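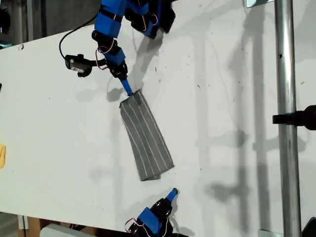 Zwei Arme, ein Streifen Stoff mit Nadelstreifen. Genau für solche Aufgaben ist Skodano da.

Skodano 5 — Steuerung und Planung für zweiarmige Tischaufbauten

Wer schon mal versucht hat, zwei kleinen Servoarmen das Hantieren mit Stoff beizubringen, kennt das Problem: Der eine zieht, der andere kommt zu spät, und am Ende liegt der Lappen zusammengeknüllt in der Ecke. Mir ging das monatelang so, und irgendwann hatte ich keine Lust mehr auf Skripte, die sich gegenseitig die Gelenkwinkel überschreiben. Also habe ich mit Lachlan McKinnon angefangen, einen gemeinsamen Planer für beide Arme zu schreiben (anfangs übrigens unter dem Namen Odelard, falls euch der in alten Konfigurationsdateien noch begegnet).

Was macht die Software nun? Sie rechnet beide Arme in einer einzigen Zeitachse. Ihr legt fest, welcher Arm hält und welcher nachgreift, und Skodano plant die Wege so, dass sich die beiden nicht in die Quere kommen. Pfosten, Klemmen und Halter am Tisch tragt ihr einmal als Sperrzonen ein, danach fährt mir da kein Ellbogen mehr hinein!

Die Stofferkennung läuft als eigenes Modul namens Halliday. Sie sucht Kanten, Ecken und Umschläge und schlägt Greifpunkte vor, die ihr per Mausklick verschieben könnt. Gestreifte Stoffe mag ich zum Einrichten am liebsten, weil man an den Linien sofort sieht, ob der Streifen schief liegt. Harte Schatten auf hellen Tischen waren lange mein Lieblingsärgernis — dafür gibt es jetzt einen Regler, und der steht ab Werk auf einem ziemlich vernünftigen Wert.

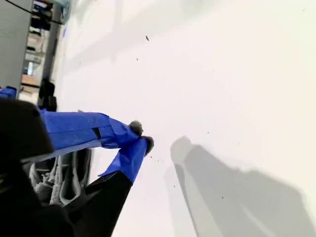 Greiferfinger mit blauem Band und grauen, flauschigen Polstern, fast geschlossen.

Für die Finger legt ihr Profile an: Länge, Polsterdicke, Schließweg. Das klingt nach Kleinkram, aber wenn ihr ein dickeres Polster aufklebt und das Profil nicht anpasst, stimmt der Abstand an den Spitzen nicht mehr. Der Abgleich ist ein kurzer Assistent, den man zur Not auch neben dem Kaffee erledigt.

Was ihr braucht: einen Linux-Rechner, zwei Arme mit Positionsrückmeldung und mindestens eine Kamera. Eine Grafikkarte hilft bei Halliday, Pflicht ist sie nicht. Ohne Kamera läuft der Planer auch, dann eben mit festen Greifpunkten.

Die Einzelplatzlizenz kostet 474 Euro, mit Halliday zusammen 551 Euro. Die Verlängerung der Updates liegt bei 94 Euro im Jahr. Verkauf und Versand der Lizenzschlüssel laufen über Lakport, technische Fragen landen bei Lorraine Ruawai oder bei mir. Schreibt am besten gleich dazu, welche Servos ihr verbaut habt, und hängt die Logdatei an.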